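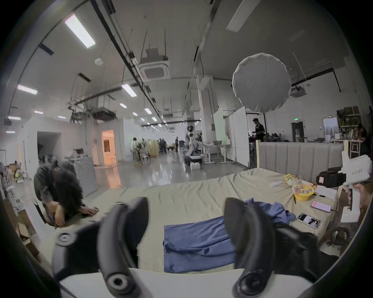
Ditte Frandsen wrote to me that the old version of this file told her everything about the columns and nothing about why anybody would keep a list of quilts and bedspreads in the first place. Fair enough! So I threw out the old one and started over, and this time I'm going to talk first and get to the columns when I get to them.

Barnercombe bedding words

What you've downloaded is a word list. It has 1457 entries, and every one is a word or phrase that somebody used for a thing you put on a bed: sheets, covers, blankets, pillow slips, the bit that hangs down the sides, the lumpy thing your aunt keeps for guests. I started it because my family could not agree on what a "comforter" was (my mother says duvet, my cousins say quilt, and there was a whole argument one November that I won't go into). I wrote down all the versions on the back of an envelope and then I just kept going.

Where the words come from

Mostly from people. I put out a short form and asked folks to name the things on their own beds, starting at the mattress and working up. That gave me over 400 filled-in forms, some of them wonderfully long. The rest I typed up from old household inventories, sewing pamphlets and mail-order catalogs that I picked up at sales. Songül Uçar and Necati Işık did nearly all of the Turkish entries and also fixed my spelling of them, which was terrible. Mawar Khoo did the Malay ones and talked me into adding bolsters, and I'm so glad she did, that's now one of my favorite parts of the list.

What's in the folder

words.csv is the main file. One word per row.
sources.csv has one row per form or book. The book ones have titles, the forms only have a number.
notes.txt is me rambling. Read it if you like rambling.
old/ holds the first version, from before I sorted out the accents. Please don't use it for anything, I only keep it so old links don't break.

The columns in words.csv

id: a number. It doesn't mean anything and there are gaps where I merged duplicates.
word: spelled the way the person spelled it, except for plain typos.
language: the name of the language in English, written out. I used to have codes and I could never remember them.
layer: where it goes on the bed. The choices are under, fitted, top, warm, show, pillow, side and other. "Show" means it's mainly there to look nice.
gloss: what the word means, in my words, usually pretty short.
decade: when the source is from. Blank for a lot of rows, sorry.
source: matches the id in sources.csv.
sure: yes, no or maybe. A "maybe" means two people told me different things and I couldn't settle it.

Things that might trip you up

The same word can show up several times with different layers. I left those alone on purpose. "Spread" is a mess, "throw" is a bigger mess, and "coverlet" moves around depending on who you ask and how old the catalog is. If you want one meaning per word you'll have to pick for yourself.

English is way over-represented. The first 1000 entries I collected were almost all English and it still shows. There are 13 languages in total, but a few of them only have a handful of rows each, so please don't draw any big conclusions from those.

The catalogs also love to make up fancy names for an ordinary blanket. I kept those if they turned up in more than one place and dropped them if they didn't. Dean Bainbridge thinks I should have kept the lot. We've gone back and forth on this for ages and he may be right.

The file is UTF-8. If the dotless ı in the Turkish rows comes out as junk, your spreadsheet program is guessing wrong, so use its import menu and set the encoding by hand instead of double-clicking the file.

Using it

Go ahead! Classroom stuff, crosswords, a glossary for your sewing club, whatever you want. I'd like a mention of the Barnercombe list if you publish something, and please leave the sources file together with the words so people can see where they came from. The forms were filled in without names, and I took out any comment that made it obvious who was writing.

Corrections

Send me the id, what's wrong, and what it should be. New words are welcome too, with a line on where you heard them. I'm still short on anything for the "side" layer outside English, and I have a pile of pillow words waiting to be typed in.

Last changed July 18, 2022: merged duplicate pillow slips, fixed the layer on "bolster", added the Malay glosses.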